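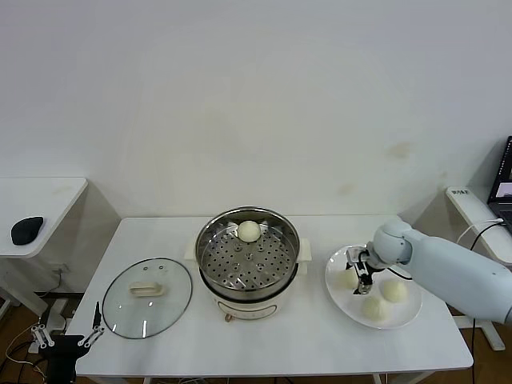
A panela elétrica a vapor é um eletrodoméstico de bancada usado para cozinhar alimentos por meio do vapor produzido em um reservatório de água aquecido por resistência. Distingue-se da cuscuzeira e da panela comum com cesto por dispensar o fogão. O conjunto costuma ter três partes: a base, o cesto e a tampa. Nos modelos com cesto de aço inoxidável, o fundo é perfurado, com furos redondos dispostos em anéis em torno de um furo central, e o vapor sobe por eles até o alimento. A tampa de vidro com aro metálico traz com frequência dois pequenos orifícios de saída junto ao puxador. O pão no vapor, branco e arredondado, é um dos preparos mais associados ao aparelho.

Funcionamento

A água é colocada na base até a marca indicada pelo fabricante. A resistência leva a água à fervura, e o vapor atravessa o cesto, envolve o alimento e condensa em parte na face interna da tampa. A temperatura no cesto fica próxima à do ponto de ebulição da água, o que impede a formação de crosta. Por esse motivo a superfície dos pães permanece clara, ao contrário do que ocorre no forno.

O controle pode ser feito por botão giratório ou por painel na parte frontal. Muitos aparelhos desligam quando o reservatório seca. Os mais simples não têm essa proteção e exigem que o nível da água seja verificado durante o preparo.

Uso no preparo de pães

O pão no vapor, chamado mantou em chinês quando não leva recheio e baozi quando é recheado, é feito de farinha de trigo, água e fermento, às vezes com açúcar ou leite. No Vietnã, a versão recheada recebe o nome de bánh bao. A massa é sovada, descansa, é dividida em porções e cresce novamente antes de ir ao cesto. Para evitar que grude, coloca-se sob cada porção um quadrado de papel-manteiga ou unta-se levemente o fundo com óleo.

As porções devem ficar afastadas entre si, pois aumentam de volume durante o cozimento. O tempo varia com o tamanho e com o recheio. Terminado o preparo, é comum esperar alguns minutos antes de levantar a tampa, já que a queda brusca de temperatura pode deixar a casca enrugada. Gotas de água que caem da tampa também marcam a massa, e alguns cozinheiros envolvem o vidro em um pano, mantido longe da base.

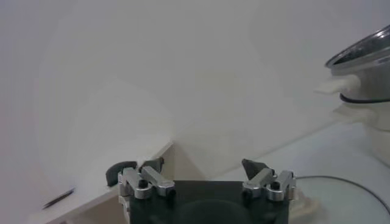 A transferência para o prato é feita com pinça, espátula ou hashis. Pães recém-cozidos são macios e se deformam quando apertados, de modo que se recomenda segurá-los pelas laterais, com pouca pressão. No prato, convém não empilhá-los enquanto soltam vapor, porque as superfícies em contato aderem umas às outras e se rasgam ao serem separadas.

Outros alimentos

O mesmo cesto serve para legumes, ovos, peixe, milho, batata-doce e para o reaquecimento de arroz e de pães do dia anterior. Alimentos que soltam líquido são dispostos em um recipiente raso dentro do cesto, sem tapar todos os furos.

Limpeza e conservação

O aparelho deve estar desligado da tomada e frio antes da limpeza. O cesto e a tampa são lavados com detergente neutro e esponja macia. A base, que contém a parte elétrica, não deve ser mergulhada, e seu exterior é limpo com pano úmido. Em regiões de água dura forma-se uma camada de calcário no fundo do reservatório, removida com solução de água e vinagre branco ou ácido cítrico, seguida de enxágue.

Em literatura e coleções

O manual doméstico de Ute Fuchs, publicado pela editora Felier, dedica 25 páginas ao cozimento no vapor e reúne receitas de pães simples e recheados. A coleção Huỳnh, conservada em Stistitz, possui 277 utensílios de cozimento a vapor, entre cestos de bambu, panelas de alumínio e modelos elétricos. O catálogo geral do acervo registra 1.659 peças de cozinha, das quais 1.566 têm ficha completa.

Ver também

Cuscuzeira
Cesto de bambu
Mantou
Panela elétrica de arroz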